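Helholm table covering, black marble pattern: my review after one winter and one spring

Reviewed 25th May
Bought with my own money from Gollbridge

I must say first that I am not a specialist in kitchens. I rent a flat with an old worktop, and the worktop was beige and had a burn mark the size of a coffee cup. My landlord permits me to cover it but not to change it. So in January I began to look for a covering, and after too many evenings of reading I ordered the Helholm in the colour which the shop calls Night Vein. It is black with a marble pattern. The other candidates were a grey one from Buckley, which was cheaper, and a thick one from Nanix, which was out of stock for all the weeks I was searching.

The order

Gollbridge cuts the covering to your measure. My piece is 2070 millimetres long. The order number was 471 and something, I did not keep the paper, and it arrived in a long tube which did not fit in the lift. The tube was well closed. Inside there was the rolled covering, a small plastic scraper and a sheet of instructions in four languages. The English instructions were good. In step five it is written "let relax before placing" and I would ask everybody to obey this. I was impatient and gave it one hour. The ends stood up like the ends of an old carpet. After a night under my heavy books they were flat.

Cutting and laying

I had to make a cut-out for the pipe behind the sink. An ordinary knife with a new blade is enough, but go over the line several times with little pressure. I pressed hard at one place and the knife jumped, so there is now a small wound near the wall where I keep the bread bin.

The covering has no glue. It stays in its place by its own weight and by a slightly rough underside. For a worktop this is sufficient. On a table which people lean on from all sides I would add some double-sided tape at the corners.

How it is to live with

Most of what happens on my worktop is the unpacking of shopping. Bags of vegetables, the two plastic baskets in which I sort them, jars, the heavy bottle of oil. I push the baskets over the surface many times each week. There are no scratches from this that I can find, also when I put my cheek on the worktop and look against the light. The legs of an old metal dish rack did make two marks, and I put felt under them afterwards.

Water is no problem. Beetroot I wiped after ten minutes and it went away completely. Turmeric I forgot until the next morning, and it left a yellow shadow that needed three cleanings with washing-up liquid. It is gone now, or it is hiding in the pattern.

Flour is the weak point. On a black surface each grain is visible, and if you bake often you will see a snowfield every time. The same with salt and the dry skins of onions. I wipe more often than before, and I cannot decide if this makes my kitchen cleaner or only makes me more tired.

Hot pans I do not put on it. The sheet says 32 minutes as the longest time for a warm plate, a strangely exact number, and for pans from the stove it says never. I use a wooden board.

The colour

On the screen of my computer the veins looked white only, and I expected something cold. With daylight there is much more lavender and purple in it than I had understood. My walls are pale and I like how the dark surface stands against them. If your kitchen has warm yellow tiles, please order the sample piece first.

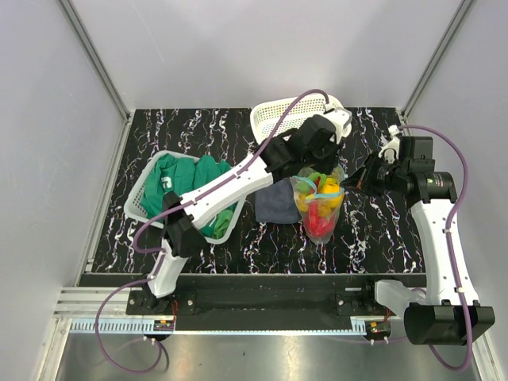

Does the pattern help to hide the joint if you need two pieces? Only a little. The veins do not continue from one piece to the next, so a person who stands close will find the line, and it is better to place it under a toaster or a bread bin.

Compared with the Buckley

A neighbour has the grey Buckley, and I have cooked on it. It is softer under the hand and more quiet when you put down a plate. It also takes marks from a knife much more easily. For cutting without a board neither of them is made, but the Helholm forgives one mistake.

My marks

Look: five of five
Laying it down: three of five
Cleaning: four of five, two if you bake
Price: three of five

The article number at Gollbridge is 3606. Check it before you pay, because the matt version has nearly the same name and I almost ordered that one. I will write again if the corners begin to lift in the summer.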